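Archives > equipment-planning > 2023 > Thread view

Search this list Enter keywords Go

Print this message | E-mail this message

Subject: Re: Pad budget and second pair of grippers
From: Dilek Taşdemir
Date: 7/20/23

Homa Esfahani wrote:

> Before I send the request up I need three things from your side.
> First, whether the pads should be a separate line or stay under
> spares. Second, whether we need a second pair of hand-held grippers
> or can get by with one pair plus a loaner from Sandach. Third, what
> the food work does to wear. Kudell quoted the pads in packs of 40
> and I don't know if that is a year's supply or a month's.
>
> Also, the Drotport arm cell is still in the draft at full price. If
> it moves to the next cycle I need to know now.
>
> Homa

Homa,

Taking these in order.

Pads: separate line, please. Under spares they compete with cables and screws, and last year they lost. We replace pads on a schedule now, at 64 hours of logged use or at the first visible tear. At the current rate one pack of 40 lasts until December. Put down two packs and leave the third as an option.

On wear, the food tasks are different from the box and bottle tasks in two ways. The objects are small and not uniform, so the operator closes harder than needed and the load goes through a small patch of the pad. Fried and puffed snacks also leave oil and crumbs. Oil is the bigger cost. We wipe pads between runs, and wiping adds to the handling time, so please don't budget sessions at the rate we got for boxes.

For anyone on the list who has only seen the box work, the snack tray task is at this stage: 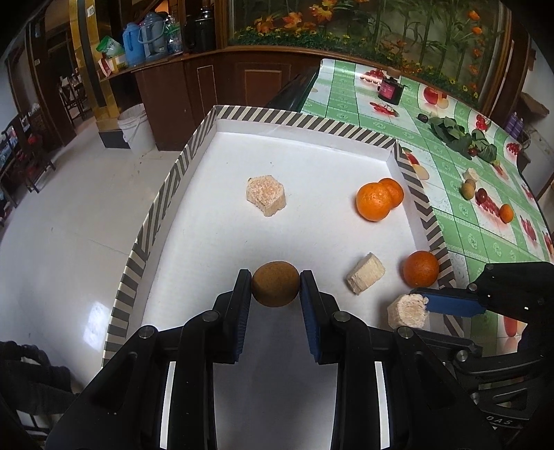

Snack tray, gripper closed on a round brown piece. Blue pads fitted on both fingers.

The puffed pieces and the mandarins need different closing forces. With one pad type we accept some crushed snacks. Değirmenci makes a softer pad that fits the same finger, but the sample set arrived without a drawing and I would not order it until we have one. I have asked them twice.

Second pair: yes, buy it. A loaner covers a failure if the failure comes at a convenient time. Most of the tray tasks need both hands, so when one gripper is out the whole station stops. The Sandach loaner terms also charge for shipping in both directions and exclude pads and fingers, which are the parts we wear out. Two loans in a year would use up most of the saving.

If the second pair is refused, the fallback is one spare gripper, left or right, plus a full set of fingers. The housings are the same on both sides; only the mounting of the handle differs. I can swap a handle in under an hour.

Arm cell: move it to the next cycle. We have 1,806 accepted episodes from the hand-held work and over 100 more waiting for review. I want the tray tasks finished before we fix the reach and payload for an arm, and the present Drotport quote assumes a payload we may not need. Keep the site preparation in this cycle if you can. Power and the floor anchors have the longest lead time and don't depend on the model.

Items I would add if there is room:

- one extra washable tray, same wall height as the present one
- food stock as a consumable, with its own code (it is now paid from petty cash and I can't track it)
- a small scale, 1 g resolution, for recording object weight
- replacement finger screws, one box

Not needed this cycle: calibration board, second charger, new cases.

Please confirm the code for food stock before I place the next order. The greens and fruit have to be replaced often and I would like those receipts to go to the right place from the start.

Dilek

Previous message | Next message
Print this message | E-mail this message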